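The Blue One

The laundry at Dorside ran two shifts until October. Then it ran one, and the people from the second shift were asked whether they wanted to go upstairs.

Upstairs was the old linen store. Ereo, the company that was selling Dorside its folding machines, had taken the whole floor and put beds in it. Lucero Llanos had folded on the second shift for seven years. She said yes because upstairs paid the same and had windows.

On her first morning Edith Huaranga gave her two grippers and showed her how to hold them.

"You squeeze here," Edith said. "The light should be green. If it isn't green, stop and call me."

"And I fold with these?"

"You fold with these. No fingers on the cloth."

Edith had been a shift lead downstairs. Now she had a tablet and a list. The list said 300 folds a week for each person, and it said what cloth and on what bed.

Lucero picked up the left gripper. It was lighter than she expected, and she turned it over twice before she put her hand around the grip. Her first fold took longer than a whole bath sheet would have taken her downstairs. The corner slid out of the jaw. She got it back and it slid out again.

"Slower," Edith said.

"I've never been told that in this building."

By noon she had the trick of it. You came at the edge low and let the jaw close on more cloth than you thought you needed. You kept the other hand quiet. Downstairs she had used her chin, her hip, the flat of her forearm. She had shaken things out hard so they cracked. None of that could go into the machine, Edith said. The machine didn't have a hip.

The bed she liked best was the green one against the wall. She worked it in the afternoons, when the floor got quiet. She never asked how the cloths were chosen. Some days it was all white. Some days it was the blue one, over and over, and she got to know the blue one well.
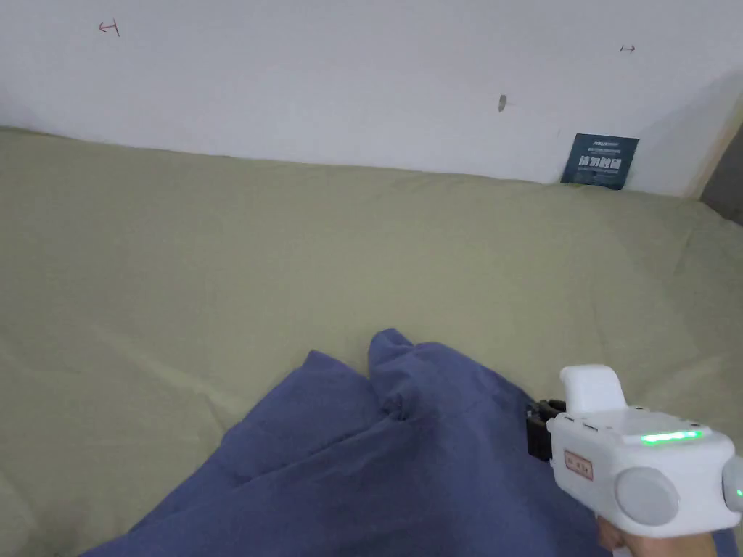
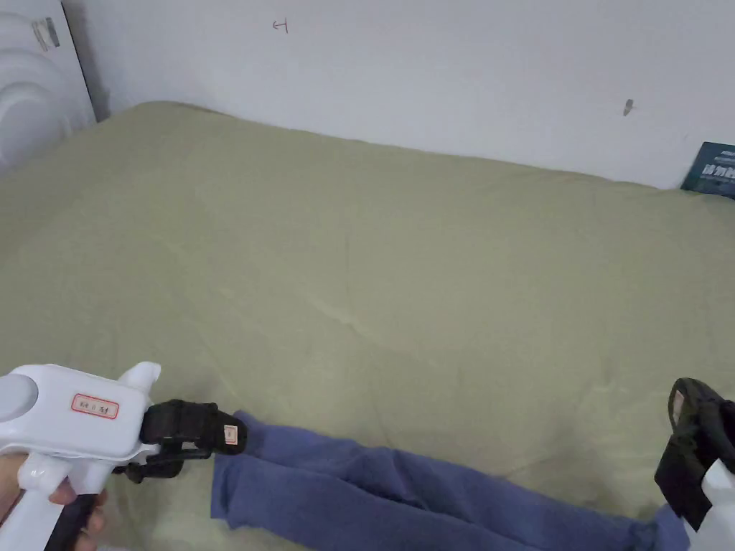

Afternoons on the green bed. In both, the blue cloth.

"Who sees these?" she asked once.

"Somebody at Ereo goes through them," Edith said. "They throw out the bad ones."

"Who says what's bad?"

Edith looked at her tablet. "I don't know. It comes back as a number."

That week the number was 113. That was how many of Lucero's folds they had thrown out. She went through them in her head on the bus. She had dropped a few, she knew that. But most of them had been good folds. She would have stacked them and sent them to any hotel in the city.

The next day she asked Edith what was wrong with them, and Edith wrote to Ereo, and the answer came after lunch. The folds were fine. Lucero had been fixing them. She would finish, set the grippers down, and smooth the top with her palm before the recording stopped. Every one of the 113 had a hand in it at the end.

"I didn't know I did that," Lucero said.

"I did it too," Edith said. "Downstairs. Everybody does it."

So she learned to leave it. She folded, opened the jaws, backed away, and stood there with the cloth not quite flat in front of her. It bothered her for days, and then it bothered her less.

When she had done 1,000 that were kept, Edith told her she could go down and look at the machine if she wanted. It was in the bay where her table used to be. Echeverri was with it. He had run the big dryers, and he ran it now, one man where there had been a row of them. He had a stool and a radio.

"Watch," he said.

A towel came down the belt. Two arms went in low and took the edge, more of it than they needed. The left arm moved and the right one kept quiet. It folded once, and again, and let go and backed away. The towel had a ridge across the top.

Echeverri reached over and smoothed it with his palm and put it on the stack.

"Does it always leave that?" Lucero asked.

"Always. I've told them." He took the next one. "It's good, though. It never drops one. You want some coffee?"

She said she had to get back. On the stairs she passed two women from Medska, the hotel side, coming to see the same thing. They asked her if she worked on the machine.

"Upstairs," she said, and held the door for them.

Edith had the afternoon list ready. It was the blue one again. Lucero picked up the grippers, checked that the light was green, and went to the bed.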